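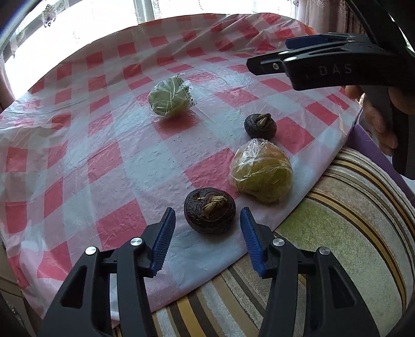 Fudwood market wants shoppers to pay more for fruit in plastic wrap

CLITDEN, 2020-09-28. The covered market at Fudwood will start selling single pieces of wrapped fruit in October, and the company behind the plan says customers have been asking for it. It did not say which customers.

Rothe, the produce firm that rents the two corner stalls, showed off part of the range on Monday at a table set with a red-and-white checkered cloth. There was yellow-green fruit in clear film. There were also dark brown corms of the water chestnut kind, papery tips and all, with no film on them. If wrapping keeps produce fresh and clean, as the firm's leaflet claims, it is fair to ask why the corms do without it.

The leaflet has an answer of sorts. It says that "naturally protected items" will be sold bare and "delicate items" will be sold wrapped under the name Erkura. Small oranges, which have a perfectly good peel, are listed as naturally protected. So are dates, which do not have a peel. Whole round fruit with a skin on it is listed as delicate. The leaflet runs to 8 pages and does not explain where the line falls.

Price is the other sore point. A wrapped piece will cost 71 cents more than the same fruit sold loose at the stalls across the aisle. Rothe says the extra money covers handling and less waste. Asked for figures on waste, the firm said a trial was "going well" and that results would be shared when ready. The trial, it said, involved about 3,000 pieces of fruit. It would not say how many were thrown out.

The case for wrapping is easier to make once a knife has been involved.
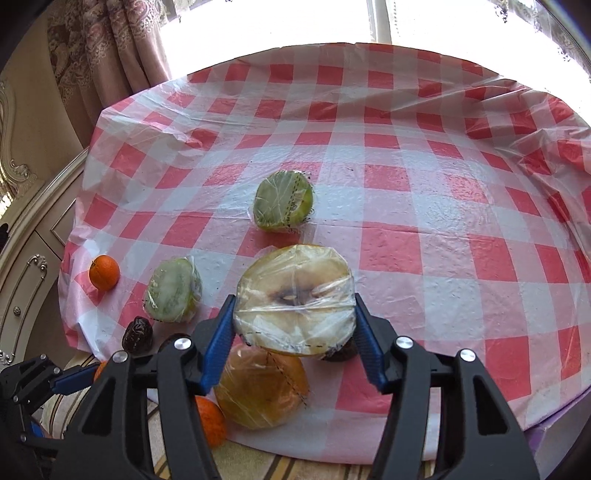

Half a melon does need covering if it is going to sit out on a stall, and few shoppers living alone want to carry home a whole one. Regulars at the market have bought halves for years, though, usually cut while they wait and handed over in a paper bag. That service costs nothing extra. Rothe says it will go on offering it "where practical," a phrase that could mean every day or never.

Then there is the film itself. The firm calls it recyclable. The town's curbside collection in Clitden does not take plastic film, and the nearest drop-off bin is at a supermarket on the far side of the bypass. Rothe said it was "looking into" a bin at the market entrance but gave no date for one.

Market managers approved the stalls' new price list earlier this month without a public meeting. They said none was required for a change of stock, and the rules back them up on that. Other traders were told by letter.

Sales are due to begin in the first week of October. Loose fruit will stay on sale at the Rothe stalls for now, the firm said, with a review after the holidays.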